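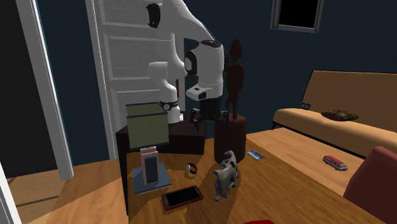
Section 2: Planning and budgeting before you order

I wrote this part of the guide after my second purchase, because my first one went badly over budget and I'd like yours not to. It assumes you've read Section 1 and you know you want a single arm with a two-finger gripper for picking up everyday household things. Have a pen handy, and do the steps in order if you can bear to!

2.1 Work out what you want picked up

1. Write a list of the objects the arm will handle. Be fussy about it. "Small stuff" is no use to a supplier, but "phone, wristwatch, flat card, toy car, ornament" is something they can quote against.

2. Next to each one, put down its weight and its narrowest side. I used the kitchen scales and a school ruler.

3. Mark anything flat. Cards are the awkward ones (a two-finger gripper has very little to get hold of when a card is lying flush on a table), and you may want thinner fingertips for them. Price those now.

4. Mark anything tall or top-heavy, such as a lamp or a statue on a pedestal. These decide how much clear height you need above the table.

Note: my own list came to 34 objects. Slavica Kadrić, who went through it with me, crossed out 9 of them straight away as too heavy or too slippery, and that brought me down a whole size of arm. It was the cheapest afternoon of the project.

2.2 Try the layout in simulation first

5. Before you pay a deposit, build your room in a simulator. I used Clulora, but use whatever your supplier can open. Put in the table, the sofa, the door and the chairs as well as the arm. People leave the furniture out and then wonder why the elbow wants to be where the chair is.

6. Place your objects where they would really end up, mixed together and at odd angles.

7. Move the gripper to the far side of the table, then to each corner, with the fingers open. Write down any spot it can't get to.

8. Save the layout and send it with your request for a quote. Nostix and Widard both took mine, and both came back with better questions than I'd had from weeks of emails.

Caution: a reach that works on screen is a planning figure only. Leave a margin of 15 cm on every side, and check it again once the real arm is bolted down.

2.3 Put the budget together

9. Ask for separate prices for the arm, the gripper, the controller, the mount and the cables. A bundle price looks friendly but it's hard to compare with anything.

10. Add the bits that aren't on the quote - delivery, a sturdy base, an emergency stop within easy reach, spare fingertips, and any electrical work. My spare fingertips and cables from Matić came to £234 and I hadn't allowed a penny for them.

11. Ask what happens in the second year. Is the software a one-off or a yearly fee? Who pays the carriage if a joint has to go back?

Note: Riet Verbruggen gave me her old budget sheet to copy and it has a line called "things I forgot". Put one in yours and put real money in it.

Caution: don't order the mount until the arm model is confirmed in writing. The bolt patterns differ, and mine wouldn't go back.

2.4 Before you sign

12. Measure the doorway and the route in from the street, crate included.

13. Get the lead time in writing. I was quoted August, so I booked the electrician for the week after.

14. Keep your object list, your saved layout and the final quote together in one folder. You'll need all three for Section 3, when we get on to fixing the base.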